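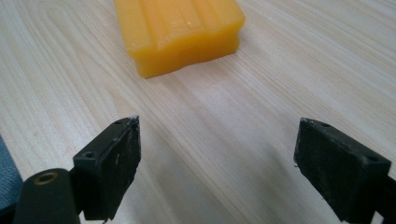
Amber bar with the ribbed top

Hi all,

Hjalti Kárason wrote:
> Has anyone on the list switched their sensitive skin over to bar soap in
> the winter? My hands are cracked by January every year and the liquid
> stuff at work makes it worse. Also, how long do you let a homemade
> batch cure? My book says 20 days and my aunt says that's far too short.

Hjalti, I'm with your aunt, bless her! I've let my olive oil batches sit for 44 days on the rack over the dryer and they came out so much milder — hard, too, so they last. My very first one I cut into at 20 days (I was impatient, and we had company coming Saturday) and it went to mush in the dish before the weekend was over.

For your hands, I'd go easy on the coconut oil and wash in cooler water than you think you need. I rub in a little plain salve right after, while they're still damp, and wear cotton gloves to bed when it gets bad. My husband laughs, but he borrows them.

If you'd like my recipe, write me off list and I'll type it up, notes and all.

Warmly,
Dot in Mancuso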